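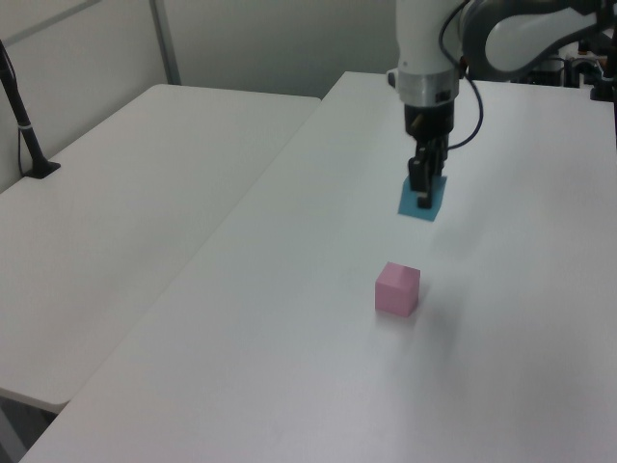
Reading the Grurico paper on "self-checking" pick and place, the one everyone has been passing along since January. The claim is that the arm can tell from its own camera whether a task is done, so no person has to score the runs. The test task is about as small as they come: one pink cube, one teal mat, a bare white tabletop between them. I'd like to see the same numbers on a messy bench before I get excited.

2/ The headline figure is 3057 runs. Sounds huge. Then you get to the appendix and find that the success checker was tuned on runs from the same table, under the same lights. So it's grading homework it helped write.

3/ They hand-checked 33 runs against the checker. It disagreed with the human on 4 of them. The text calls this "strong agreement." With 33 samples I wouldn't call it much of anything — the error bars would swallow most of the gap over the baseline.

4/ Also, how were the 33 picked? I read the methods section twice and can't find it. If they were random, say random. If somebody pulled the clean ones, that changes the whole table.

5/ Credit where due: they ran the Chatzigeorgiou baseline with its original settings, and they released the logs. Most groups don't. Noninlow still hasn't put out theirs.

6/ What I'd want next is dull stuff. Change the mat color. Move the lamp. Put the cube half on, half off the mat and see what the checker calls it. The paper never defines "on the mat" for a cube hanging over the edge.

7/ Someone asked if this means Foltel should drop human scoring on their line. No. Only 14 of the logged runs have a second object on the table, and the checker's results on those aren't broken out.

8/ Going through the logs tonight. Will post the split if I can get the file to parse.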